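August 6, 2021

What a good day. I'm writing this at the kitchen table with my shoes off and a plate of cold noodles, and my hand still smells of the wipes we use on the fingertips, but I wanted to get it down while I remember it all.

Morning

Got in before most of the floor and went straight to my cell. I've been putting off the gripper check since April, if I count the time I did it badly and had to redo the zero, so today I gave it the whole morning. Arm parked over the tabletop, drive power off, tag on the switch. Then the fingers, one screw at a time. I do the left finger first, always, then the right, and I put a paint pen dot on my sheet for each one that passes. Two of them took a little turn before the driver clicked. The rest were fine. I was so pleased! Last winter at Bresau we let that go, and the fingers ended up closing a hair off center, and I spent a week blaming the calibration file.

After that I cleaned the ridges at the tips. There's a gray film that builds up in there from the part bags and it makes them slide. Soft brush, wipe, dry cloth, then the brush again. I love this bit. It's the same kind of happy I get from cleaning a bike chain.

Zerrin Başaran came by while I was at it and asked why I don't just swap the whole finger set the way they do at Arnunberg. I said because then I'd never know what was wearing. She thought about it and said fine, but write the numbers down. So I did. Opening and closing times, ten passes each way, all in the blue notebook.

The wrist camera got its own turn. Lens cloth, check the bracket, run the Bilgin routine that finds the printed grid. It wanted 60 good frames and I was sure it would complain about glare from the windows, but it went straight through on the first try. I did a little dance (nobody saw, I think).

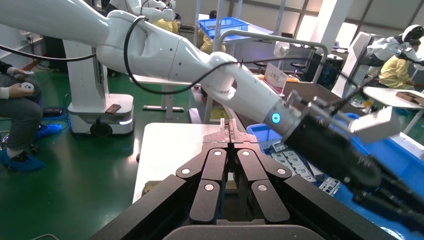 Afternoon

Back after lunch with Ximeng Fu for the part I'd been looking forward to, going over the cables. We have had this argument for months – Ximeng likes a big generous loop along the arm and I like it short and tied close. Today we ran the wrist slowly through its whole range with the loop at three different lengths and watched where it tugged. I hate to say it, but the big loop wins. With mine, the connector was getting pulled every time the wrist rolled over toward the bin side. So that's a connector I would have been replacing by the end of the summer. I bought Ximeng a coffee, fair is fair.

Then we redid the hand-off point over the blue bin. I lowered the approach a touch so the fingers come down gentler on the small parts, and slowed the last stretch. Cycle time got worse and I don't care. We can win it back on the return move, where there's nothing to bump into. Ximeng has an idea for blending the two waypoints that I only half follow, so we're going to sit down with it tomorrow.

Things I don't want to forget:

The left finger screws need the short driver. The long one slips.

Order more thread lock, the small bottle.

Ask Fistitcombe if the new fingertips come in a softer grade. The ones we have are great on boxes and only so-so on bagged parts.

Save the cell settings under a new name before anyone touches the waypoints. I did this at 2030 from home, logged in with noodles in one hand, and I'm very glad I remembered.

I keep thinking about how much smoother the gripper sounded on the last run. It used to have a tiny tick right before it closed, and I'd gotten so used to it that I'd stopped hearing it, and now it's gone and I can't stop noticing! Bed now. I want to be in early enough to run it again before Ximeng gets there.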